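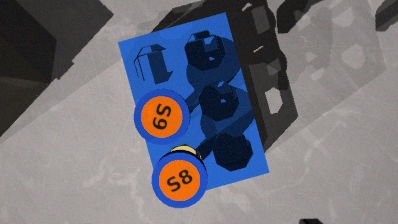

*Blue panel with the small house icon*

**Lucie Dhillon** — September 1, 2019

Good evening to all. I keep Horkstead bantams, and I have a question about the comb. My young cockerel, ring 2056, has a very good back and the right leg colour, but his comb has a small side sprig on the left. The judge at our club show gave him 65 points and wrote only "comb" on the card. Is this fault inherited? I would like to put him with three hens in February, and I do not want to spoil the line which I have built for 16 years.

He is otherwise the best bird I have hatched, with a calm character and tight feathers.
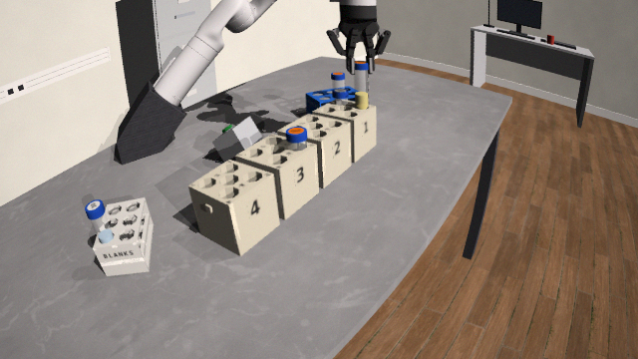 **Dilek Karakaya**

Do not breed from him. A side sprig is inherited in my experience, and it can hide for a generation and then come back in many chicks together. I had this in my own birds and I lost two seasons to clean it. Does he have a brother with a clean comb?

**Canpolat**

I must disagree a little with Dilek. The Horkstead is not a numerous breed. I doubt there are 500 good birds in the whole country. If we remove each male with one fault, soon we are all mating cousins, and then the fertility goes down. I would use him for one season only. 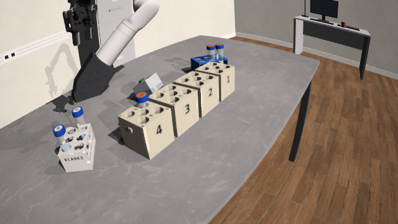

Give him hens whose fathers you know, and put toe marks on all the chicks on the first day. The sprig can often be seen early, at a few weeks, so you do not have to feed them until autumn before you decide.

**Riker**

At a few weeks? With mine I could never be sure before the comb started to redden.

**Dilek Karakaya**

Same with me. And who will really cull them afterwards? People sell the extra pullets, and they carry it to other yards.

**Lucie Dhillon**

Thank you for the answers. He has one brother, comb clean, but the brother is narrow in the chest and his tail is carried too high. The old Plurier standard calls a high tail a serious fault, the new one says only "minor".

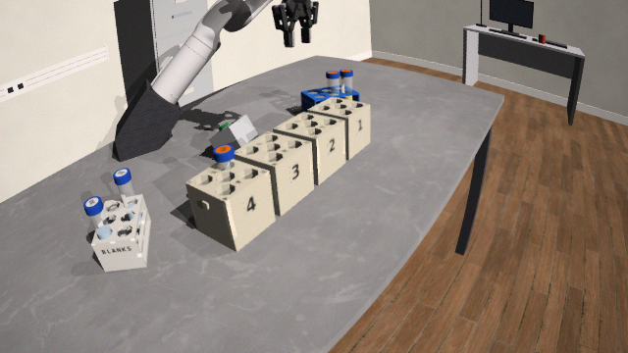 So I have to choose between a comb and a tail. I think I will make two small pens — the brother with my two older hens, and 2056 with one hen only, the chicks from her not for sale.

**Canpolat**

Two pens is good. Please write down the hatching numbers for each one.

**Dilek Karakaya**

I would still leave the second pen empty, but it is your line. Check the hen's comb also, under the feathers at the back.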